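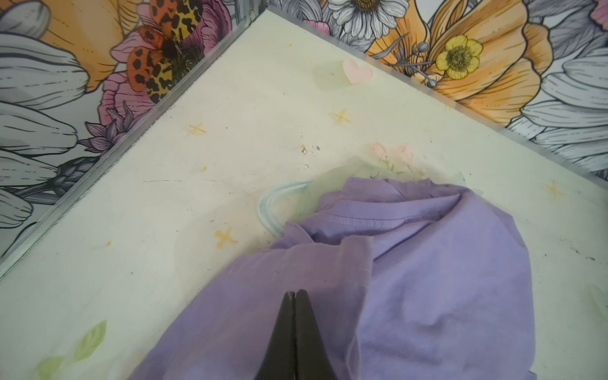 The closed gripper on a purple T-shirt, seen from the wrist camera.

The arm is bolted to a bench at the back of Imrie, a shared workshop with 40 members. Its builder is a retired sewing machine mechanic who started on it last July and has worked on it most evenings since. He asked to be called the builder here, which is also what the other members call him.

The goal is a modest one. He wants the arm to take a shirt off a pile, lift it and put it down somewhere else without dropping it. Folding can wait.

"People ask me when it's going to fold laundry," he says. "I tell them to ask me when it can pick up one sleeve and not two."

He had never built a robot before. He had spent his working life on machines that move cloth in very small steps, and he thought that would help. It did, in places. He knew that knit cotton stretches and shifts, and that a seam is a better thing to grab than a flat panel. What he did not know was how little of that could be passed on to a motor.

"On a sewing machine the cloth is held down the whole time. You've got a foot pressing on it and teeth moving it. With this thing you come in from the top and the cloth is just lying there any way it likes. Every pile is a new pile."

The fingers are the third set he has made. The first were wide and flat, and they pushed the fabric ahead of them. The second had rubber tips that gripped well but would not let go. The set on the arm now is narrow and tapered, and when the jaws are shut they come to a point.

"I wanted something that could get down into a fold. You go in closed, open a little, and close again on whatever is between. It's what you do with your own fingers when you pick up a handkerchief."

The motors and the controller board came as a kit from Flisine, bought secondhand from another member. The kit, the camera and the metal for the base came to 1,066 dollars, and he keeps the receipts in a coffee can on the shelf over the bench. He had planned to spend less. Most of the difference went on a second power supply after the first one shut down every time two joints moved together.

The camera is mounted at the wrist and looks out past the fingers. He tried a camera on a stand first and gave up on it after a few weeks, when he found that the arm kept getting in the way of the thing it was reaching for.

"With it on the wrist you see what the fingers are going to touch. You lose the big picture. You don't always know where the bench is. But for cloth, I'd sooner see the cloth."

He likes a collar best as a target. The neckline on a T-shirt is stitched and a bit stiffer than the rest, so it tends to hold a shape even when the shirt has been dropped in a heap. A hem is his second choice. Sleeves he calls a waste of time.

The area the arm works in is far from plain. The floor panel is cream with a little heart, buds and leaves printed on it, and the two walls behind are covered in big flowers drawn in black outline, with a leopard-print butterfly near one of the pink ones. He has had plenty of advice about this from other members, most of whom would paint the whole thing gray.

"I might still do that. But then it would work on gray and I'd have to start over for anything else. A bedroom isn't gray. My granddaughter's certainly isn't."

Plastic bags are a harder matter. A thin one that you can half see through gives the software trouble, he says, especially where it runs under a garment. The handle can look like part of the shirt, and the film picks up the color of whatever is next to it. He has not settled on a fix. For now he goes through the pictures in the evening and marks the bag by hand, tracing the edge as well as he can.

That marking takes up more of his time than anything else. He has 1,956 pictures saved from the wrist camera and has finished marking a little over half. The program he uses for it is called Vusitent, and he has mixed feelings about it. It is quick once you know the keys, but it has crashed on him in the middle of a batch and taken the work with it.

"I save every few minutes now. I should have been doing that from the start."

Asked how often the arm gets hold of a shirt, he is careful. On a single shirt with the collar showing, it does well enough that he no longer stands with his hand over the switch. With the collar buried, it fails more than it succeeds. When it fails it usually closes on air, or catches a pinch of fabric too small to hold the weight.

The next job is a sensor in the fingertips, so that the arm can tell when it has something between the jaws. At present it judges by how far the fingers close, and a single layer of cotton is too thin to make much difference. He has ordered two small pressure pads and is working out how to run the wires so they don't snag.

He plans to bring the arm to the open day at Prundemholm if the pads are in by then. If they aren't, he will go anyway and leave the arm at the workshop.

"It's heavy," he says, "and I've only got the bus."

Interview by the newsletter editor, February 7, 2026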